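Cleaning and Re-greasing a Hand Crank with a Threaded Rod

Filed under: Hand tools, Maintenance
Written by Zofia Pawłowska

These instructions cover small hand-cranked devices in which a bent crank arm turns a long threaded rod. Peelers, light presses and many bench feeds are built along these lines. Dimensions differ between makers but the order of work is the same. Allow 40 minutes, plus drying time.

What you need

Two open-end wrenches to fit the nuts on your device
Flat screwdriver
Stiff nylon brush and an old toothbrush
Mineral spirits in a lidded jar
Lint-free rags
Grease (see the note on grease)
2000 grit wet-or-dry paper
A thick cloth to cover the table
A box for parts

Disassembly

1. Spread the cloth on the table. A patterned cloth is fine for the large parts, but set the screws and washers in a lid or they will disappear into the print.

2. Turn the crank until the rod is at the middle of its travel. Mark the rod with a strip of masking tape where it enters the housing. Write the direction of travel on the tape.

3. Loosen the fastener that holds the crank arm. On most devices this is a nut or a thumbscrew; on older ones, including the Varnell bench feed, it is a tapered pin that must be driven out from the narrow end.

4. Back the rod out slowly. If it binds, stop, brush the exposed thread, and reverse a full turn before continuing. Do not grip the thread with pliers.

5. Leave the handle on the crank arm unless it is cracked. The rivet or screw at the end of a wooden handle is often peened over and will not go back as tightly.

Cleaning

Scrub the rod with mineral spirits, working along the thread with the toothbrush. Old grease packs hardest near the crank end, where the thread sees the least travel. Wipe, then repeat until the rag comes away clean. On my Jaltine this took seven passes.

Light rust on the plain part of the shaft comes off with the 2000 grit paper and a drop of oil. Keep the paper away from chrome plating. If the plating has lifted, clean the loose edge and leave it alone.

A wooden handle gets a barely damp rag and nothing else. It should not go in the jar.

Note on grease

Anything that touches food needs a food-grade grease. For other devices, a light lithium grease is adequate. Sárközi sells a 73 gram tube that is enough for several rods. Apply a thin film with a fingertip, run the rod through once by hand, and wipe off whatever collects at the housing. Excess grease holds grit.

Reassembly

Thread the rod in by hand, without the crank arm, up to the tape mark. It should start with no force. If it does not, back it off and try again - a crossed thread in a soft housing is seldom repairable. Refit the crank arm and tighten the fastener until the arm has no play on the shaft. Remove the tape.

Checking under load
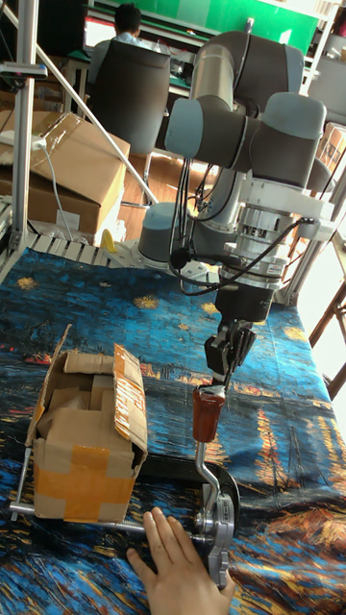 Side play is easiest to find with the device lying flat on the covered table, before it is clamped to anything. Turn the handle through one slow revolution and feel the housing for movement. Fingers go on the metal just below the point where the crank arm joins, as on the one shown, and the grip points straight up so that it can be taken from above. Keep the full length of the threaded rod clear as well; with a cardboard box standing over it, as there, move the box before turning. If the housing rocks, tighten the mounting screws by a quarter turn and repeat the revolution.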